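2024-02-09

Cold patch trials, notes

Batch 24 mixed this morning with the Proder binder. Stiffer than the last one. Had to run the mixer an extra 2 minutes before the fines stopped balling up on the paddle. Weighed out 1390 g for the first mold and tamped it in two lifts. The second mold got the Lagos sand in place of ours, same weight.

Surface on the first one closed up well. Second is open along one side and sheds grit if you rub it. Could be the sand, could be my tamping. Repeat before blaming either.

Amholm road is still the target for a field test. No curbs, no markings, pavement runs straight into the growth on both sides, so edge support will matter more than it did in the yard. 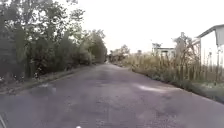 To do

Recut the short tamper, face is chipped.
Break the November cores, 42 left on the shelf.
Ask Trutudis for the finer grade, small bag only.
Relabel the binder cans. Two have the same number.

Molds stay covered until Monday. Please don't move them.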